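Section 4: Setting up your Serex water filter under the sink

If you've come straight from Section 3, you should have the bracket, the filter head and the Prins cartridge laid out somewhere flat. I like to do this job in the morning, because if I find I'm missing a fitting the hardware store is still open. Set aside 30 minutes for the bracket and the same again for the tubing. My first one took me most of an afternoon (I put the head on backward, more on that in a bit), so don't feel bad if yours does too.

You'll want a drill, a pencil, a tape measure, an adjustable wrench, an old towel and a bucket. A headlamp is wonderful if you own one.

Clear the counter as well as the cabinet. You'll be setting down screws and clips and little blue collars up there, and they love to roll behind the dish soap!

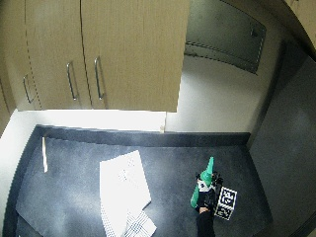
Before you touch any plumbing, find your cold water shutoff. In most kitchens it's the valve on the right as you face the back wall, but mine is on the left, so trace the line up to the faucet and be sure.

4.1 Shutting off the water

1. Close the cold valve by turning it clockwise until it stops. Snug is plenty.
2. Open the cold tap and let it run down to nothing.
3. Put the bucket under the valve and the towel in front of it.
4. Loosen the nut on the faucet line with the wrench. A cupful or so of water will come out.

CAUTION: If the tap still drips after five minutes with the valve closed, your valve isn't sealing. Stop there, turn off the water to the whole house and get the valve replaced first. The filter can wait.

4.2 Mounting the bracket

The paper template in the box is for the older Batby bracket, which has its holes a bit closer together. It drives me crazy that they still pack it. Throw it out and use the bracket itself as your template.

1. Hold the bracket against the side wall of the cabinet, toward the front, where you can reach it without lying on your back.
2. Measure down from the bottom of the bracket. You need 200 mm of clear space underneath so the cartridge can drop out when you change it.
3. Mark both holes with the pencil and check that they're level.
4. Drill shallow pilot holes. Wrap a bit of tape around the drill bit so you know when to quit – cabinet walls are thinner than you'd think.
5. Drive the screws until the bracket doesn't wiggle.

NOTE: If you have a pull-out trash bin under there, slide it in and out a few times before you drill. I've had to move a bracket over for exactly that, and now I have two extra holes to look at.

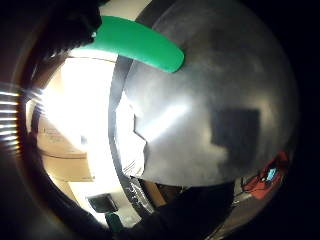
Metal dome with a green object lying across the top.

4.3 Connecting the tubing

The head has an arrow molded into the top. Water goes in on the tail side and comes out at the point, toward your faucet. This is the part I got backward, and all I had to show for it was a sad trickle.

1. Screw the Wadus tee onto the cold valve by hand, then give it a quarter turn with the wrench.
2. Reconnect the faucet line you took off in 4.1 to the outlet on the filter side, following the sheet that came with your tee.
3. Cut the tubing square. A sharp utility knife works fine, scissors squash it.
4. Push the tubing into each fitting until you feel it bump, then push again. There's a second stop, and that's the one that seals.
5. Tug it. If it slides out, trim the end and have another go.
6. Snap the blue collars on behind the fittings.

Leave a lazy loop in the tubing so you can pull the head forward later. Kinks are the usual reason for low flow, and they tend to hide at the back, right where the loop meets the wall. 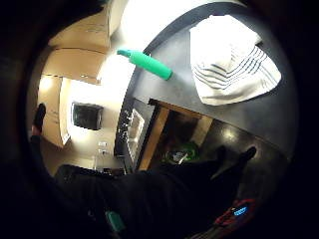 4.4 First flush

1. Twist the cartridge up into the head until it clicks.
2. Open the cold valve slowly, half a turn, and wait a minute.
3. Run a dry finger around every fitting. If it comes away wet, close the valve and reseat that tube.
4. Open the valve the rest of the way and run the cold tap for ten minutes.

The first water may look gray or cloudy. The gray is fine carbon dust and the cloudiness is air, and both should clear as you flush. Don't drink it, but your houseplants won't mind it one bit.

NOTE: The flow will sputter for up to 167 seconds while the head fills. I timed mine, yes. If it's still coughing well after that, check for a kink before you start taking things apart.

Write the month on the cartridge label with a marker (mine says November) and check the fittings once more before bed. Cartridge changes are in Section 5.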